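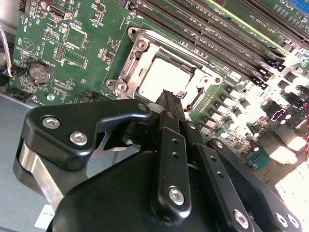

Gripper over the CPU socket on an open motherboard, Birnance open day.

I've wanted to see inside the Birnance workshop in Dunmore for ages, and last Friday they opened the doors! The draw for me was the rulebook. Birnance handles computer boards with robot arms, and every bench works to a set of house rules called Plirkon, all of it pinned up where visitors can read it.

There are 9 rules on the bench card and I copied down my favourites. Any new movement is tried at low speed first. The arm stops short of a socket and waits for a person to press "continue". Fingertips are checked for burrs at the start of each shift – a scratch on a board gets written up, however small. Loose cables are to be kept out of the arm's path before power goes on.

Our guide let us leaf through the logbook, which was up to entry 569, and I could happily have stayed there all afternoon (one page was entirely about a dropped screw). We also had a go at the stop buttons, three to a bench, and they are wonderfully loud.

The Tulto room, where new staff are trained, was shut for painting. They're opening again in March, and I've put my name down already – bring flat shoes, as you can't go past the yellow line without them.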